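# Fewer demonstrations, better policy – is my result real?

**Signe Engebretsen**

I'm training an imitation learning policy on a countertop task: take the slice out of the toaster and put it on the plate. We recorded 500 teleoperated demonstrations with the head camera as the only view. A first policy trained on all of them was all right but it dithered a lot above the toaster, as if it couldn't decide which side of the bread to go for.

So I watched every demo back (it took ages) and threw out the ones where the operator paused, regrasped or nudged the toaster. That left 273. Same network, same settings, same number of training steps, and the new policy looks so much better! It goes straight in, and it even copes when I move the plate a bit.

My worry is that I've fooled myself. I chose the demos, I set up the test layouts and I scored the trials. The pot and the bowls also stayed more or less where they were throughout testing. What would you need to see before you believed that the filtering did it?

---

**Lucian Pană**

Lovely result, and I think there's a good chance it's real. Hesitation is poison for behaviour cloning. If half your operators hover over the slot before grasping, "hover over the slot" is a perfectly sensible thing for the network to learn.

The comparison you're missing is a random subset. Draw 273 demos at random from the 500, train on those, and do it with at least three different draws. If the random ones do as well as your hand-picked set, the improvement came from something else. With the same number of steps on a smaller set you're also making more passes over each demo, so that's the first thing I'd suspect.

Then do the scoring blind. Get someone to rename the checkpoints A, B, C and D and keep the key until you've finished. I did this on the Nudeck arm with a drawer-opening task and my favourite policy dropped to third. Painful, but a very useful afternoon.

---

**Orhun Coşkun**

more data is always better imo. just collect 2000 and skip the filtering

---

**Britt-Marie Boström**

I'd disagree with Orhun there, at least for one camera and one task. We went up to 2000 on Semar and the extra demos mostly taught it our operators' bad habits. Agree with everything Lucian said, and I'd add a few things on the test layouts, as that's where we came unstuck.

1. Write the layouts down before you train anything. Ours live in a plain text file, one line per layout, and a script shuffles the order. Every policy gets the same list.
2. Run the policies interleaved, one trial each and round again. Light through a window at four o'clock is very different from light at ten, and you don't want one policy getting all the mornings.
3. Score in stages: reached the bread, lifted it clear of the slot, over the plate, released on the plate. A single pass/fail hides so much! Our two best policies had nearly the same final score, but one kept failing at the lift and the other at the release.
4. Move the things that don't matter. Swap the two bowls, shift a cup behind the toaster, slide the pot along. If the filtered policy has only learned "go to the pale blob left of the pink one", you'll find out quickly.
5. Save the first head-camera view of every trial next to its score. When a layout gives odd numbers you can go back and check where the plate was, and how much of it the camera could see. Our row at the start, bread up in the slot and the plate well forward:

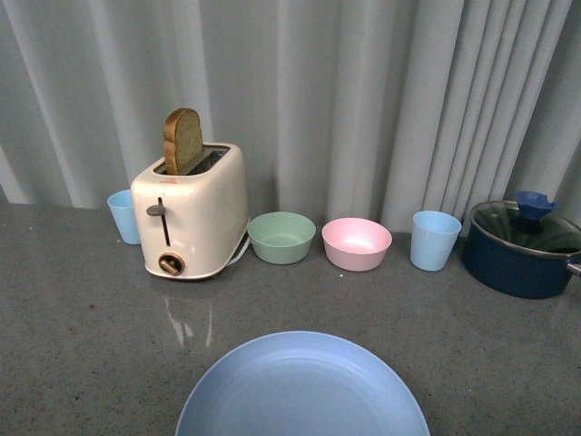
6. Report the filtering rule as well as the count. "Dropped any demo with a regrasp" is something I can try on my own data tomorrow – and I probably will.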